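Letden Library Network
Progress report to the Huaranga Fund, second quarter of the grant
5th April

You asked last time for a shorter report with fewer adjectives. We have done our best with the length.

The grant pays for the move of the Letden local newspaper archive out of the basement and onto something people can search from home. By the end of March we had scanned 246 bound volumes. The plan said 400. The gap is mostly down to bindings. Whoever bound the 1920s volumes was clearly expecting them to be dropped from a height, and they do not open flat for anyone. We now scan those on a cradle, one page at a time, at a pace best described as devotional.

Image quality is good. Text recognition is less good. The software reads the sports pages well and the obituaries poorly, and for one long stretch of 1931 it was convinced that the mayor was called "Major Butter." We have a correction list and it is getting longer, which we are choosing to count as progress under Outcome 2.

The Pirkia branch came online in the middle of the quarter, so its reading room can now pull full-size page scans from the main server without the patron going off to make tea. Bralel is next. The building there has thick walls and a landlord with firm views on drilling, and we have agreed on a cable route that goes the long way around through a broom closet.

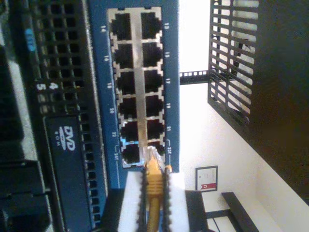 The landlord has asked for the holes to be painted afterward in the original cream. We have yet to find two people in Bralel who agree on what the original cream was. Paint is in the budget under "Other."

Public use is ahead of where we thought it would be. We had 97 requests for early access to the archive, nearly all of them from people looking for a relative and a fair share from people looking for a relative's court case. Three patrons have already written in to correct the newspaper itself. We can't change what was printed, but we have added a notes field, and we expect to regret it.

Money: we are under budget on equipment and over on staff hours, for the reasons given above about bindings. With your permission we would like to move 30 percent of the unspent equipment line into scanning hours. The form for this is attached, along with the second form that explains the first.

Coming up before the next report: finish the 1920s, open Bralel, and settle the question of the classified ads, which one school of thought here wants to skip and the other considers the best part of the paper. The request form for the budget change needs your signature by the end of April if the extra hours are to start in May.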